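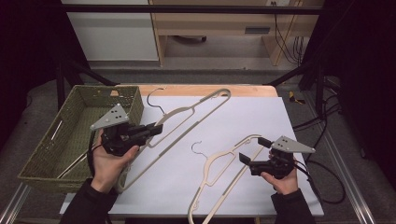

4. Calibrar las pinzas de mano en Premico

Vale, si has llegado hasta aquí ya tienes Feltero instalado y el servicio de seguimiento arrancado (si no, vuelve a la sección 3, que yo te espero). Ahora toca que el programa sepa dónde está cada pinza y cuánto abre. La primera vez me costó una tarde entera, a ti te va a llevar un rato y poco más.

1. Abre Premico y entra en Dispositivos > Pinzas. Tienen que salir dos entradas, izquierda y derecha. Si solo sale una, desconecta las dos y vuelve a conectarlas empezando por la izquierda.

2. Coge una pinza en cada mano y pulsa Asignar lado. Cierra la izquierda dos veces — en pantalla se mueve la barra que le corresponde. Si se mueve la otra, marca Intercambiar y repite.

3. Abre los dedos del todo y pulsa Máximo. Ciérralos sin apretar y pulsa Mínimo. El recorrido debe ir de 0 a 100. Yo doy por bueno un 98, pero con menos repito.

4. Apunta las dos pinzas hacia el centro de la mesa y quédate quieto hasta que el indicador se ponga verde. Ubaldo Gentile lo consigue a la primera, yo casi nunca.

5. Carga la tarea perchas_cesta y graba un episodio de prueba: coger una percha, dejarla en la cesta, volver a la posición inicial.

6. Abre el episodio en el visor y mira la curva de apertura. Con 14 segundos de grabación te sobra para ver si hay saltos.

Nota: el perfil se guarda en la carpeta perfiles con el nombre que le pongas. Usa uno que entiendas dentro de un mes (¡tengo tres que se llaman «prueba»!).

Precaución: no cambies la frecuencia de muestreo con una grabación en marcha. Premico no avisa, y el episodio se guarda con las marcas de tiempo mezcladas.

Precaución: antes de mover los brazos a lo ancho, comprueba que los cables tienen holgura. Un tirón puede cortar la conexión, y entonces toca volver al paso 1.

Si te sale el error 198, el puerto está ocupado por otra sesión: ciérrala y pulsa Reintentar. Para exportar los episodios, sigue en la sección 5.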